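Birkatside Arm – Set-up Guide
Section 4: Teaching a Task by Hand Controller
Last revised Sat 31 May

You are about to show a robot how to cook. It will watch closely, copy your bad habits and never ask a question. Plan accordingly.

Before you start

1. Finish the homing routine in Section 3. If you skipped it, the arm will let you know in its own way.

2. Put out the props for the kitchen task: pot, spoon, toy mushroom. Keep them inside the clear panels. The arm can't reach past the panels, although it has ambitions.

3. Open Prendeo and choose New Task. Type a sentence a stranger could follow, such as "put the mushroom in the pot." Do not type "test2final."

4. Pick up the hand controller and squeeze the grip halfway. The arm follows your hand only while the grip is held. Let go and it stops where it is.

Recording a demonstration

5. Press Record, wait for the tone, and bring the gripper down over the mushroom with the fingers apart. 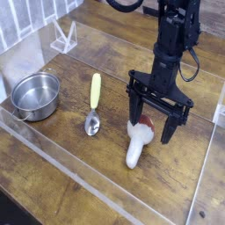
Figure 4-1. Fingers open at the mushroom. Spoon and pot lie to the left.

6. Line up both fingers before you close them. If one touches first, back off and come in again. Two small corrections are fine. A long stretch of dithering will be learned as dithering.

7. Close the trigger slowly, lift, carry, release over the pot. Press Stop once the fingers are clear.

CAUTION: Keep your free hand outside the panels while the grip is held. The arm does not know which of the objects on the table is you.

Note: Speed is capped at 8 percent for new operators. You will find this insulting until your first sneeze.

Soft objects

8. Record cloth as its own task. Cloth has no proper shape and no interest in acquiring one, so go for a fold or a raised bit and leave the flat parts alone.

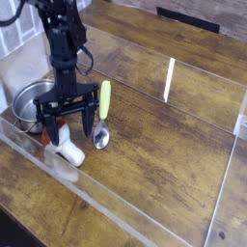
Figure 4-2. Left finger at the top of the cloth, right finger higher.

9. Stop the descent as soon as a finger meets the fabric. Pushing farther gets you a firm grip on the table.

10. Bunch the cloth differently for each recording. Forty tidy lumps in a row teach the arm to expect tidy lumps, and your laundry will disappoint it.

Reviewing and discarding

11. Play every demonstration back before saving. Discard any where you dropped the object, nudged the pot or stopped to answer the phone. Prendeo keeps discarded takes in a side folder until March, in case you grow sentimental.

12. Look hard at the grasp. A toy that is merely pinned against the wood can pass for a held one on a small screen, so step forward to the lift before you decide.

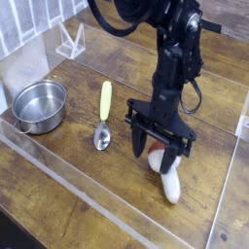

Natnael Yimer writes, in the comments under this section, that step 12 should be printed on the box: "I saved 63 takes before I noticed I was mostly squashing the thing. The arm learned to squash beautifully. Could the guide say how many good ones we need?"

Reply from the manual desk: 243 is our figure for the mushroom task, and squashed ones don't count toward it. Your takes can be sorted under Review > Grasp, which is slow work but goes well with coffee.

13. When you have enough saved takes, choose Train and leave the arm parked. Go on to Section 5, Letting It Try.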